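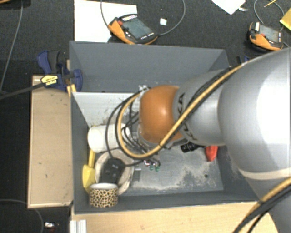

Home Talks Speakers Program Contact

What belongs in the bin – speaker notes
Rattana Tanasarn, Altgate Reuse Center
Slot is 25 minutes with questions. Speak slowly!

Opening

Good afternoon and thank you for staying after the coffee. My name is Rattana, I work at the reuse center in Altgate, on the sorting side. I will speak for 20 minutes on mixed bins of household goods. It is a small subject, but it is what I do every day.

Ask the room: who has a drawer at home where everything goes? Wait for hands. Then say, a mixed bin is this same drawer, only it arrives every morning.

Part 1. What a mixed bin is

When people give us a box from the kitchen or the garage, they do not sort it first. A plate is together with a tool. A container rolls on its side and takes the space of three other things. A bin like the gray one on the screen is normal for us: a white container lying down, a plate or shallow bowl, something black resting on it, a yellow tool standing by the wall. They come from different shelves and they must go to different shelves.

Point with the hand to the left part first. Most of the things are there. On the right side the floor of the bin is free, and the people at the back will see how scraped it is.

(Drink water.)

Part 2. How things sit on each other

The order of taking out is the order of risk. We teach new people four rules:

- Look for one full breath before you touch.
- Top things first, even if the bottom thing is more interesting.
- Standing things come out by the handle, straight up.
- Never pull a plate from under something.

Tell the story of the blue serving dish. In my first August I pulled a dish from under an iron. The iron was fine. The dish was from the mother of the woman who brought it, and she was still standing at the counter. Don't make this too long, last time it took four minutes.

Round things are the hard ones. A container on its side looks stable until its neighbor leaves. Kittipong Sombatkul trained me, and he always put one hand flat on the round thing before he took anything else. I still do it.

Part 3. The bin itself

We used cardboard for many years. Then we moved to hard bins with one low side. The low side is for your arms and your back – you reach over it and you don't lift your shoulders. Keep the low side toward you. It sounds too simple for a talk, but when I visited the Lormont center, half of the bins were turned the wrong way.

Scratches in the floor of a bin are no problem. Dust is a problem, it goes on the plates. We wipe each bin when it is empty and we don't wait for the end of the shift.

If somebody asks about panels: some people like to stand a flat panel against the back wall, so that small objects do not get lost behind the others. I have tried it. It works if the panel is not too loose. A panel which falls forward is worse than no panel.

Part 4. Our numbers from last year

Only one slide, don't read all of it.

1694 bins sorted. 155 of them had at least one broken item when we opened them. 130 of these had a plate, bowl or glass under something heavier. So it is mostly one mistake, made at home, before the bin comes to us.

After this we printed a small card for the donors: heavy things at the bottom, plates on the edge with paper between. The Salazar shop put the same card on their counter and they asked me for it in Spanish also. I have 11 printed copies with me, first come first served.

Part 5. What I would like to try

Two bins in place of one at the counter. One for kitchen, one for everything else. The donor decides, and we don't correct them in front of other people. Varkusa, our sister center, has started this already and I want to see their results before I promise something.

Also, a better place for tools with a blade or a wide flat head. Now they stand along the wall of the bin, head down. I prefer a separate narrow box, but we don't have the space on the table yet.

Questions I expect

Do you wear gloves? Yes, thin ones. With thick gloves you can't feel a crack in a plate.

How long for one bin? It depends on the bin. Do not give a number here, last time they wrote it down.

What about things we can't name? We have a shelf for it. After two weeks someone always knows.

Close

Thank the organizers. Cards are on the table near the door. Take the adapter back!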